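4.3 Setting the fill level and checking the flush

Applies to: Lirkon 652 inlet valve, bottom entry, fitted with the Drustell push-button flush unit.

Complete section 4.2 before starting. The supply pipe must be connected and the isolating valve must be closed.

Caution: Do not use jointing compound on the plastic threads of the inlet valve. Compound may attack the plastic and will void the guarantee.

1. Lift the tank lid clear and lay it on a folded towel, away from the work area.
2. Check that the float moves freely over its full travel and does not touch the side of the tank or the flush unit.
3. Open the isolating valve a quarter turn. Allow the tank to begin filling and inspect the tail nut underneath for leaks. If water appears, close the valve and tighten the nut by hand — do not use a wrench.
4. Open the isolating valve fully and wait for the inlet valve to shut off.
5. Compare the water level with the line moulded on the overflow tube. The level must be at the line or just below it, and never less than 15 mm below the top of the tube.
6. To lower the level, turn the blue adjusting screw anticlockwise. To raise it, turn the screw clockwise. Make no more than 2 full turns at a time, then flush and allow the tank to refill before measuring again.
7. Refit the tank lid and locate the button rods in the flush unit. The button must return to its rest position when released.
8. Flush and listen for the valve to close. A continuous hiss means that the seal is not seated; see section 6.1.

Note: In areas of low water pressure the tank may fill slowly. Remove the flow restrictor (part 928) only where the Fairclough pressure chart in Appendix B permits it.

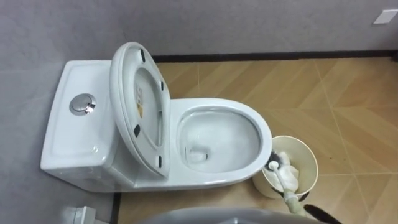

Figure 9. Toilet with push button on top of the tank; seat and lid raised.

4.4 Handover

Record the final water level on the Predo commissioning sheet and leave a copy with the householder. The installer must show the householder how to close the isolating valve.

Technical queries should be addressed to Carleen Mahuika, Product Support. Guarantee claims are handled by Paora Pearce — please quote the batch code printed on the valve body.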